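June, a bit after nine in the evening

Too hot to sleep so I may as well write. I spent the whole evening on the stupid bottle cupboard and I feel weirdly great about it!

It started because I wanted one (one!) water bottle to take on the walk up to Gastia, and when I opened the door over the fridge a lid came down and hit me on the collarbone. That was it. I pulled the step stool over and took out everything, the lids, the straws, the travel mugs, the bag of rubber rings I've been saving since we lived on Virnik Street, and piled it all on the counter and had a good long look at myself.

Rostyslav called in the middle of it and I put him on speaker. He thinks a person needs one bottle. He's had the same one since college and I'm pretty sure it has never met a brush, so I'm not taking advice from him. But he did stay on the line the whole time I was matching lids, and he made me throw out every lid that didn't fit anything, which I would never have done alone. I kept saying "but what if" and he kept saying "bin."

Out went the travel mug that leaks on the left side. Out went the plastic one from the Boiko picnic with the cracked spout - I did like the color of that one. The kids' cups I boxed up for my sister, who says hers have all gone missing at daycare. Then I washed what was left with baking soda and the long brush, and scrubbed the shelf paper too, and found 84 cents and a birthday candle at the back. No idea.

So then the keepers had to come out to the round table where I could look at them properly, and I got silly about it. The lime green one is my favorite and always will be, with the black base and that soft matte finish. It's the one I grab for the garden. The brick-red one I nearly gave away last winter and I'm so glad I didn't, it's such a good plain shape and the steel neck comes up lovely and shiny. And the long black one is scratched to bits, the metal at the neck has gone all worn, and I don't care. It came with me on every train to the Trudiro job and it's staying until it falls apart. The tabletop is about as scratched as the bottle, come to think of it. I keep saying I'll oil it. Maybe this summer (I said that last summer).
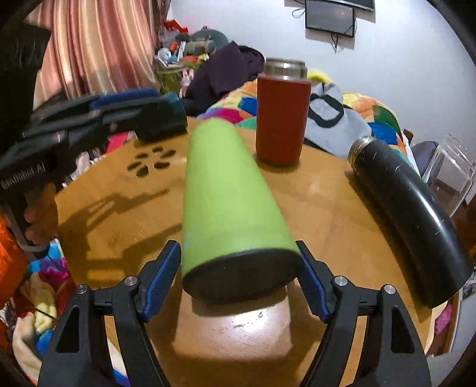 Later, nearly eleven

Couldn't leave it alone, went back in and rearranged the shelf. Bottles on the left, mugs on the right, lids in the old bread tin so they can't jump out at people. I also wiped the top of the fridge while I was up there and I'm not going to write down what that cloth looked like.

Need a new small brush for the lids. Need to call my sister about the box. Going to fill the green one for the nightstand and try to sleep with the window open.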